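Switching to film photography at 22, worth it?

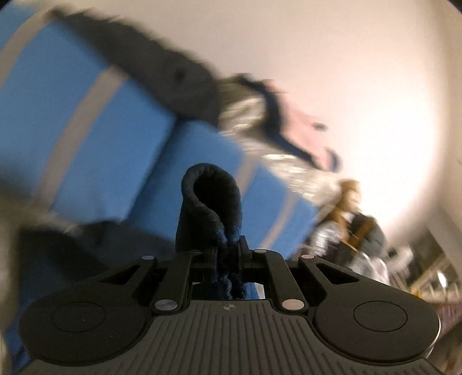 skiserex: I shot my first roll on my grandfather's old Soriano in July and I'm completely hooked! Waiting a week for prints is half the fun. I've started noticing texture everywhere, too — ribbed grips with fine parallel grooves, that sort of thing, looks wonderful on grainy black and white. Any tips for a beginner?

kiko868: Welcome! Buy one film stock and stick with it for a while. ISO 200 is plenty outdoors.

Garulico: Disagree, 400 is much kinder to beginners. One cloudy day and 200 has you at slow speeds and blurry shots.

kiko868: Only if you never brace your elbows! I've shot 200 in the rain and loved it.

murdo_pringle: Develop your own black and white. Way cheaper after a few rolls, and so satisfying.

skiserex: Ordering a tank tonight!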